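I have been thinking since January about how we learn to sew up a wound, and I'd like to put in a kind word for the foam pad. It is cheap, it's patient, and you can spoil it all evening long without a pang.
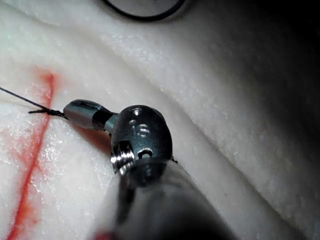 Beca Griffiths thinks I'm too soft on foam, and that a beginner should spend two evenings on it at most, then move along to something with a grain. Well, maybe so! I kept at mine for five weeks and I don't regret a single crooked stitch, though I'll grant her that tissue asks for a lighter hand, and that a thread lying across it in a lazy curve still has to be minded the whole time.
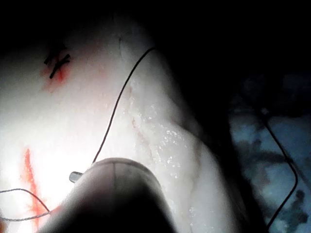

Deepika Arumugam wrote back that she would teach the knot first and worry about the surface later, and I do like that, so long as the knot gets its slow, dull, lovely hours.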